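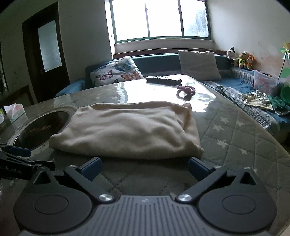 Hand-held gripper, fingers open, blue pads facing.

January, reading room notebook, Rurkdale

Started 9:40. Back on the Pylypenko essays, the second box. The aim this month is to settle which version of the long piece on murals and housing we print in the reader. We have 3 candidates: the typescript, the Gatent magazine printing, and the later book text.

Typescript against Gatent, first 34 pages done. Most changes are small. Commas, a few dropped adjectives. The big one is on p. 21, where the paragraph on rent strikes is gone from the magazine and the painters are called "residents" from then on. That changes the argument a good deal. In the typescript the mural is part of the dispute. In the magazine it is decoration with a history.

The book text puts the paragraph back but moves it after the Grolletti section, so it reads like an aside. I don't think this was an editor. The handwriting on the loose slip matches the rest of the box.

Word count for the restored passage, with its footnote: 1,989. Too long for the reader if we keep both appendixes. Cut appendix 2.

To do:
- check the footnote on the Rurkdale exhibition, the page number is wrong in all versions
- ask for a better scan of p. 21, bottom line is unreadable
- intro draft still says "apolitical early period." Take that out, the box doesn't support it.

Stopped at 4:15. Slip is back in its folder, behind the typescript.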